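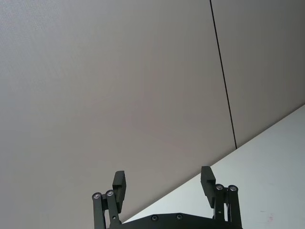

Garra paralela aberta, vista pela câmera do punho.

Chamada de participantes: operadores para comparação de garras e câmeras de punho

A Trukgate procura pessoas para operar braços robóticos à distância numa comparação entre duas garras paralelas, a Skalton e a Gasser, montadas no mesmo modelo de braço. O trabalho é presencial, em bancada, e começa em junho. São 30 vagas.

O que vamos comparar

Cada participante faz as mesmas tarefas com as duas garras: pegar e soltar peças pequenas, encaixar pinos, abrir e fechar tampas, empilhar blocos e passar um objeto de uma bandeja para outra. Em metade das rodadas o operador vê a bancada por uma câmera fixa e pela câmera do punho. Na outra metade, só pela câmera do punho. A ordem das garras e das vistas é sorteada antes da primeira sessão.

Queremos saber quanto tempo se leva em cada tarefa, quantas vezes o objeto escapa e em que momentos os dedos da garra atrapalham a visão do operador. O controle do braço é feito pelo Grullent, nosso programa de teleoperação, com um comando manual de seis eixos. O programa é o mesmo em todas as rodadas e os participantes não precisam conhecê-lo antes.

Como funciona

Cada pessoa participa de 2 sessões em dias diferentes, com pelo menos um dia de intervalo. A primeira inclui o treino, que só termina quando o participante consegue completar a tarefa de encaixe sem ajuda. No total são 66 rodadas curtas por pessoa, com pausas entre os blocos. Quem quiser parar antes pode parar, e recebe pela sessão em que estiver.

Há horários de manhã, à tarde e no domingo. As sessões de domingo costumam encher primeiro, por isso pedimos que indique também uma segunda opção.

Quem pode participar

- Maiores de 18 anos.
- Visão normal ou corrigida. Óculos e lentes não são problema.
- Mobilidade suficiente na mão dominante para usar o comando durante períodos de alguns minutos.
- Disponibilidade para as duas sessões.

Não é preciso ter experiência com robôs. Reservamos parte das vagas para quem já operou braços industriais ou colaborativos, e nesse caso pedimos que diga quais modelos e por quanto tempo. Funcionários da Trukgate e pessoas que trabalharam no projeto de qualquer uma das garras não podem se inscrever.

Pagamento

R$ 300 por participante, pagos por transferência depois da segunda sessão. Quem fizer apenas a primeira recebe metade. O transporte não está incluído.

Segurança e dados

O operador fica sentado fora do alcance do braço e tem um botão de parada ao lado do comando. Um técnico acompanha todas as rodadas. Gravamos as imagens das câmeras do robô, os movimentos do comando e as respostas a um questionário curto no fim de cada bloco. Não gravamos o rosto nem a voz. Os dados ficam guardados com um código no lugar do nome, e o participante pode pedir a exclusão até o fim da coleta.

Inscrição

Preencha o formulário na página de chamadas da Trukgate e escolha "Comparação de garras" no campo de projeto. Indique os horários possíveis, a mão dominante e a experiência anterior, se houver. Respondemos a todas as inscrições por e-mail - quem não entrar na primeira lista fica na espera e é chamado em caso de desistência.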